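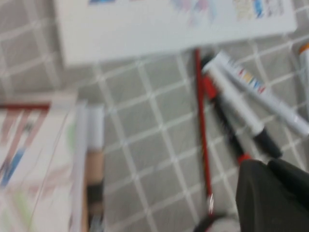

Helge Björklund
Maintainer, Gulwood Desk Records

Gulwood Desk Records: README and data card

Summary

Gulwood Desk Records is a collection of 765 written records of stationery and paper being put in order on a table. Each record lists the items in play, where they lay at the start, where they were supposed to go, and what the person tidying wrote down afterward. The records are text in a fixed set of fields. They were compiled at Trernness for people who write tidying instructions, label storage, or study how ordinary desk items get sorted.

Contents

records.csv: one row per record
items.csv: controlled list of item names
zones.csv: names for areas of the table
notes.txt: free-text notes, keyed by record number
CHANGES: edits since the September release

All files are UTF-8 with Unix line endings. Fields in the CSV files are separated by commas and quoted only where the value contains a comma. Empty means unknown. A single hyphen means the field does not apply.

Record fields

record_id: integer, never reused
surface: cloth, bare, or mat
items: item names from items.csv, separated by semicolons
start_zone: one zone per item, in the same order
goal_zone: one zone per item, in the same order
container: holder, tray, box, or hyphen
order: sequence in which items were moved, if written down
finished: yes, no, or empty
note: key into notes.txt

The note text has an upper limit of 2000 characters. Most notes are one or two lines. Longer ones usually concern a dispute over where something belongs, and the stapler accounts for more of these than it should.

Item names

Item names are plain and generic. A pen is anything with an ink tip that is thinner than a marker. A marker has a broad body and a cap. A pencil is a pencil whether or not it has been sharpened. Brand names are kept out of items.csv, even where the label is easy to read, and may be given in the note. Color goes in front of the name: red marker, white marker, gray marker. Where the cap differs from the barrel, the barrel color is used for the name and the cap color goes in the note.

Barcode stickers left on barrels and holders are ignored for naming. Records made before the September release sometimes say "tagged marker" for these. Treat that as equal to marker.

Flat paper items were the hardest to name consistently. The current rules are:

magazine: printed cover, flexible, more than one sheet
booklet: as magazine, but smaller than the magazine on the same table
map: a printed map is the face showing, folded or open
loose sheet: a single sheet with no binding
stack: two or more of the above, edges overlapping, moved together

A stack takes its name from the top item, so a pile of papers with a map on top is entered as "stack (map)". The items underneath are listed only if they were moved separately. Box and book are both permitted for a closed item with a printed face when the writer could not tell which it was. In that case enter "box/book" and leave it alone. Do not guess during cleanup.

Zones

Zones are named from the seat: near left, near center, near right, far left, far center, far right. "In holder" and "on stack" are also zones. An item lying across two zones is assigned to the one that contains its tip, for writing instruments, or its largest part, for paper.

A patterned cloth helps when writing down positions, and grid cloths were preferred for that reason. Grid squares were never used as coordinates. Cloth shifts when a heavy stack is dragged over it, and early attempts at counting squares gave answers that disagreed with each other within the same session.

Tidying rules used at Trernness

1. Move paper first. Pens roll when a magazine is pulled out from under them.
2. Square the stack against one edge of the table before adding to it.
3. Markers go into the holder cap up.
4. Pencils go in tip up.
5. Leave the holder standing where it can be reached without crossing the paper.
6. Caps are checked before storage. A marker with no cap is set aside and noted.

Rule 3 is disputed. See below. 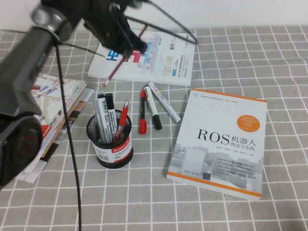
Cap up dries out the tip on the wide markers, wrote one user of the September release, who would store them flat in a tray and keep the holder for pens and pencils. The same message asked for a field giving the direction of the cap, and pointed out that a mesh holder with too many markers in it tips over when the last one is pulled out at an angle.

The storage question is left open. Rule 3 describes what was done at Trernness and should be read that way. A cap_direction field is planned. Tipping is already covered by "holder fell" in the notes, although the wording varies and a text search for "tipped" and "knocked" is needed to catch the rest.

Subsets

Two subsets are marked in records.csv.

The column "main" is set to 1 for 600 records that have complete start and goal zones. Use these for any comparison between layouts.

The column "reread" is set to 1 for 99 records that were checked a second time against the original sheets. Corrections are listed in CHANGES by record number. Most concern left and right being swapped by a writer standing on the wrong side of the table.

The subsets overlap.

Related material

The Grallov item list was used as the starting point for items.csv. Grallov separates felt pens from markers and this collection does not. The Bako storage labels follow the zone names given here, except that Bako says "back" for "far". A conversion table is included at the end of zones.csv.

Known problems

Order is missing from many records where a whole stack was moved in one go.
"Holder" covers mesh, plastic and cardboard holders. Material is in the note if anywhere.
Erasers were left out of items.csv until the September release and may be listed under "other".
Some writers entered finished = yes with items still outside their goal zone. These rows have been left as written.

Corrections

Send the record number, the field, and the proposed value. Proposals for new item names should include at least one record in which the name would be used.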